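Tema 3. Fallos de contacto en la manipulación de tejidos

Apuntes de la segunda parte. Se da por leído el apartado sobre control de fuerza.

El caso que se estudia es una parada de seguridad en la célula de plegado de Foterthorpe, en junio. El brazo bajaba hacia una toalla para pinzar el borde. El programa calculaba la altura de contacto a partir de la mesa y le sumaba un grosor fijo de tela de 3 mm. En una zona con doblez el grosor real era mayor, los dedos llegaron antes de lo previsto y el controlador siguió empujando hasta superar el límite de fuerza.
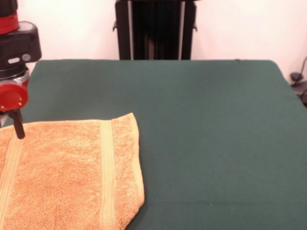 Departamento de Automatización y Robótica · Grupo Jirusik

Con un dedo tan cerca del rizo, un error de pocos milímetros en la altura decide si la pinza coge la tela, la roza o la aplasta contra el tablero. Una mesa cubierta con paño añade otra incertidumbre: el paño cede y puede formar arrugas.

Secuencia del fallo, según el registro:

1. Orden de descenso a velocidad de trabajo.
2. Contacto con el tejido. El umbral de detección estaba desactivado desde una prueba anterior.
3. La fuerza vertical alcanza 69 N.
4. Parada de protección. Los frenos bloquean el brazo con la pinza apoyada.
5. Un operario intenta retirar la toalla tirando de ella, sin haber separado antes la pinza.

El paso 5 es el más grave desde el punto de vista de la seguridad. Una parada de protección no equivale a una consignación: el brazo conserva la alimentación y puede reanudar el movimiento si alguien rearma desde la consola. No hubo lesiones. Se dobló un dedo de la pinza y hubo que recalibrar el punto central de la herramienta.

Kęstutis Sakalauskas revisó después los datos del software Trirkora. En 2.104 ciclos anteriores aparecían contactos prematuros en aproximadamente 500, todos por debajo del límite y ninguno notificado. El sistema solo guardaba aviso de las paradas.

Medidas adoptadas:

- Descenso en dos tramos, el último a velocidad reducida y con detección de contacto siempre activa.
- Aviso en pantalla cuando el contacto se produce antes de la altura calculada.
- Retirada manual del tejido solo con el brazo consignado.

Para la práctica: calculad la fuerza de contacto con la rigidez del apéndice B y comparadla con la del registro. Indicad qué umbral habríais fijado. Las dudas sobre el registro, a Kristaps Urbonaitė, laboratorio Liepiņa, a partir de las 16:00.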